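Ticket 264: apples bruising in the shallow trays
Opened by: Milagros Goicoechea
Assigned to: Obinna Ojo
Status: Resolved, keeping an eye on it

Milagros Goicoechea, 08:40
Morning! Soft brown spots on the Kisum apples again, always low down on the fruit. They come in from Lysenko looking gorgeous and two days later I'm picking out squashy ones. Is it the trays or the cold store?

Obinna Ojo, 09:15
Ooh, good one, I've been wanting to get into this. Cold store log looks fine to me, humidity steady at 70 per cent all week. How are they going into the trays? Tipped, or by hand?

Milagros Goicoechea, 09:32
Tipped from the crate on busy mornings. By hand when Darren's on.

Obinna Ojo, 09:50
Then let's try a single layer, placed by hand, nothing stacked. The black square trays are perfect for it, the sides are high enough to stop anything rolling out. Leave the fruit loose and don't wedge it in.

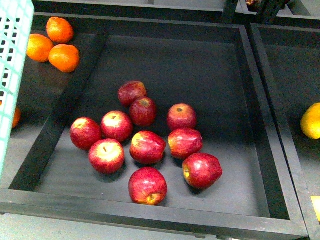 Please also turn a few over at close and check the undersides, especially the paler streaky ones, as marks show up sooner on those. Note anything soft on this ticket, even if it's tiny!

Darren Horrocks, 16:20
Checked the lot. 2 with old marks, both from yesterday's tipped crate. Everything placed this morning is lovely and firm. Really chuffed with that.

Milagros Goicoechea, 9th May, 10:05
No new spots! And they look so much nicer laid out like this, I had a customer ask if we'd changed supplier. Can we do the same with the pears?

Obinna Ojo, 10:12
Brilliant news, thank you both! Yes to pears, but open a new ticket for those as they go in the deeper Clesto trays. I'll leave this one on watch until the next Lysenko delivery is in.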